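The Simulated Kitchen Is a Workplace Document

12/30/23

When a kitchen gets a robot, the staff usually meet it on the day it comes through the loading door. By then most of the decisions that affect them have been made. The counter heights have been fixed, the tasks have been split into steps, and each step has been marked as a person's or a machine's. At Serham, a contract kitchen where I worked on the changeover from August on, those decisions were made in a simulator called Vulik, by people sitting two buildings away from the nearest stove.

My argument is that the simulator files should be treated as workplace documents, in the same class as a shift schedule or a job description. Staff should be able to read them, question them, and have the questions answered in writing before any hardware is ordered.

The procedure at Serham was ordinary for the field. The integrator, Plukero, built a kitchen model and placed a two-armed robot in it. An operator drove the arms through the tasks to produce demonstrations, and control software was then trained and tested on them. The task list had 17 entries, among them moving a knife, clearing a utensil from the counter, and setting a pot back in its place. The final test report covered 1,208 simulated runs. 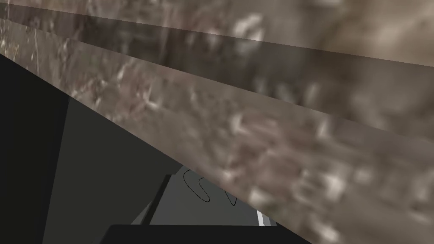
Simulation view: stone-patterned surface over plain dark panels.

The report was technically sound. It gave a success rate per task, a mean completion time, and a list of failure types. A failed grasp was logged as a failed grasp. What the report did not give was any account of who would deal with a failed grasp on a working shift. In the simulator, a failure is followed by a reset and every object returns to its starting position. In a kitchen, the knife is on the floor and a cook has to stop, pick it up, wash it, and decide whether the arm is safe to restart. That is labor. It was not in the model, so it was not in the cost estimate, and it was not in anyone's job description.

Serham has 28 people on its prep and line crews. Under the plan, no one was to lose a position, and I have no evidence that the promise was made in bad faith. The trouble was in the word "assist." The plan had the robot assisting the cooks. In the step tables, the cooks assisted the robot. They staged items at set spacing, turned handles to the preferred angle, and kept the reach area clear. Each of these steps was short. Added together over a shift, they made a new job with a pace set by the arm. 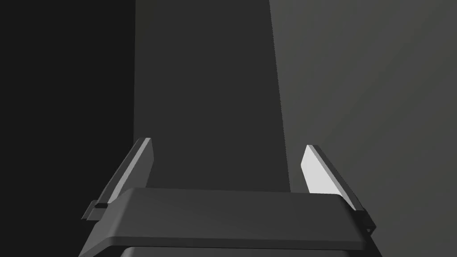 A cook who stages items for a machine needs to know what the machine can and cannot do. That knowledge existed at Serham, but it sat in the test logs. The people who ran the simulator knew which approach angles gave trouble and which objects were dropped most often. The people on the line learned the same facts by watching drops. The first group had charts. The second group had a one-page sheet with a phone number on it.

I have heard two objections to opening the files. The first is that cooks will not understand them. This is partly true of the raw logs and false of the model itself. A rendered kitchen is easy to read for a person who works in one. During the single walkthrough that Serham allowed, prep staff found problems within minutes: a landing spot for hot pans was missing, and a main walkway ran through the reach area of one arm. Neither problem showed up in the success rate. Both would have shown up in the first week of service.

The second objection is that the model is the vendor's property. Plukero raised this politely and more than once. I accept that the training code and the control software belong to the vendor. The layout, the task list, and the step tables describe how employees will spend their day, and an employer should not be able to sign for a system whose effect on staff is confidential from the staff. A contract clause can separate the two kinds of material. The clause used on the Tsao line, an earlier project at the same site, ran to one paragraph and caused no dispute.

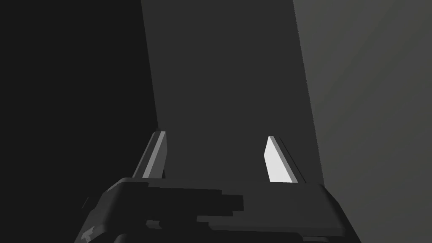 There is also a question of what gets measured. Completion time per task is easy to pull from a simulator, so it becomes the number that managers see. Time spent waiting for the arm is harder to pull, and interruptions are harder still. I would require three more columns in any test report: human seconds before the task, human seconds after it, and human seconds per failure. These can be estimated by a line cook with a stopwatch in a mock-up. The estimates will be rough, and a rough figure is still better than the blank that is there now, which gets read as zero.

Pay belongs in the same discussion. Restarting an arm after a fault is a technical duty with a safety component. At Serham it was added to the senior prep role with 50 minutes of training and no change in grade. If the duty had been in the step tables from the start, it would have had a line in the budget and someone would have had to defend the amount.
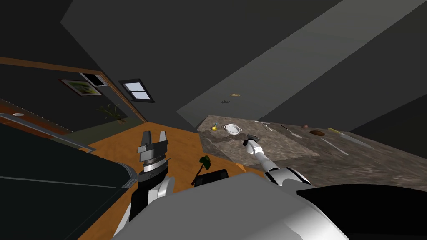
One prep cook read a draft of this piece and thought I had the order wrong. Seeing the files early would be fine, the cook said, but the crew had been shown plans before, for the dish room and for the walk-in, and their comments went into a folder. What the crew wanted was the right to send a task back. If a step made the shift worse, it should come off the list until it was fixed, and the cooks should be the ones to say so.

I think that is a fair correction. Access without any power to change the task list is a weak remedy, and the draft leaned on it too heavily. I would still start with access, for the practical reason that a crew cannot send back a step it has never seen. The review should then have a fixed date ahead of the purchase order, and any task the crew rejects should stay out of the acceptance test until the step table has been rewritten and they have signed it.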